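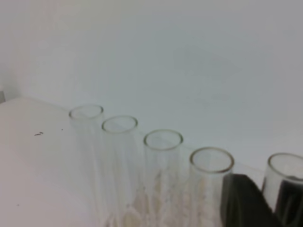
Figure 6. Wrist view, tubes in a row along the back of the table.

4. Recording tube episodes

Read section 3 first. If the gripper hasn't been homed today, go back and home it. Orysia Zinchenko wrote section 3 and she can tell.

An episode is one attempt at one task, from the start pose to the end pose, with you on the leader arm the whole way. The Podura recorder saves the wrist view and the joint positions together. It saves everything, including the part where you scratch your nose.

4.1 Before you start

1. Wipe the table. Specks don't ruin an episode, but a speck that sits in the same spot for 171 episodes becomes a landmark, and the policy will steer by it with great confidence.

2. Stand the tubes up, open end up, with a gap between neighbors wide enough for a finger of the gripper. Empty tubes only until Tadeusz Marciniak signs off on liquids.

3. Check the wrist view on the monitor. Clear glass on a white table is about as helpful as it sounds. You should be able to pick out the rims. The lower halves may melt into the background, and you can live with that.

4. Pick the task from the Trindade list and type its number into the session box. "Same as before" is not a number.

Note: Don't adjust the lights between episodes. If you must, close the session and open a new one.

4.2 Recording

1. Move to the start pose and hold still for two seconds.

2. Press the left pedal. Wait for the beep. People who don't wait for the beep lose the approach, and the approach is the part we're short of.

3. Go for the rim you mean to go for. If you change your mind halfway, finish with the first tube anyway and mark the episode "hesitant."

4. Close slowly. Lift straight up. Carry at one speed.

5. Release, back away, press the left pedal again.

CAUTION: Never reach over the table while the pedal light is on. The arm doesn't know you. Use the right pedal to stop it, then reach.

CAUTION: If a tube breaks, stop the session and get the brush from the Oler cabinet. Fingers are not a brush.

4.3 Changing the layout

Change something every ten episodes: the spacing, the angle of the row, where the rack stands. Slide it, turn it, push it almost out of view. Rogério Assunção once recorded 100 beautiful episodes with the rack in one place, and we now own a policy that is superb at that place.

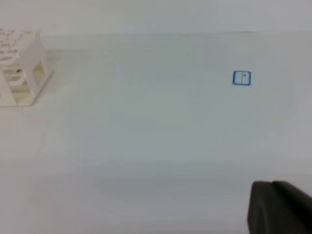

Figure 7. Wrist view, rack at the upper left, the rest of the table mostly clear.

A rack that is only partly in view at the start is fine - good, even - as long as it can be reached without hitting a joint limit. Try the reach once with recording off.

4.4 Failed attempts

Keep them. Mark them "failed" and add a word or two on what went wrong. Of the 2078 episodes in the August set, 984 had no outcome marked at all, and Aparecida Barbosa watched every one of them. She would prefer not to do it again.

Delete an episode only if the wrist view froze or the pedal was pressed by accident.

4.5 Closing the session

1. Park the arm.

2. Press Upload and leave the window open until the Prilora counter matches yours. If they disagree, write both numbers in the log - do not pick the one you like.

3. Send questions about outcome labels to Érica Miranda.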